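Home Explore Notifications Messages Lists Profile

1/6
I moved from Vunbridge to Surstead in May and the first thing I wanted to settle was the color of the walls. I have now opinions about pale paint which I did not have before. A small thread for people who also stand in the shop for one hour with the little cards.

2/6
I wanted pale, but pale is a big family. In the second picture you get the wall a little, between other things.
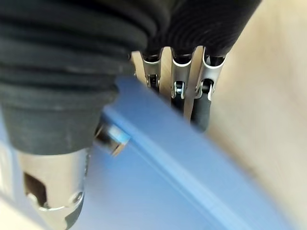
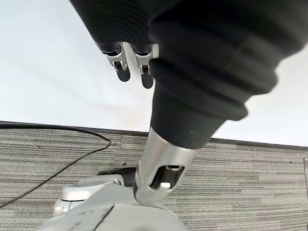
3/6
I asked first for a price from a painter. For all the rooms he wanted 2,394, with paint and two coats. It is a fair price I think, he was very polite and explained everything, but it was too much for me after the move. So I bought rollers, tape and a good brush for the corners. My total was 117, and then the paint on top of it.

4/6
The paint is from Numon, matte. They have a pale shade with the name Norðdahl and I liked the name before I liked the color. On the card it looked colder than on the test patch. Please make a test patch! Make it big, like a newspaper page, and look at it in the morning and again with the lamp on. I made my first one as small as a postcard and I learned nothing from it.

5/6
My mistakes: I left the tape on overnight and it took some paint away with it near the window. I also started in the middle of the wall and not at the edges, so the edges dried with a visible line. The second coat covered most of this line. Behind the door you can still find it if you look for it, and I look for it every day.

6/6
Still to do is the small hall, where there is no window and every pale color goes gray in the evening. If somebody has painted a hall like this, please tell me if you took the same shade as in the room or a warmer one. The shop says warmer. My sister says the same everywhere, so that the leftover can is good for all the repairs. I have half a can left.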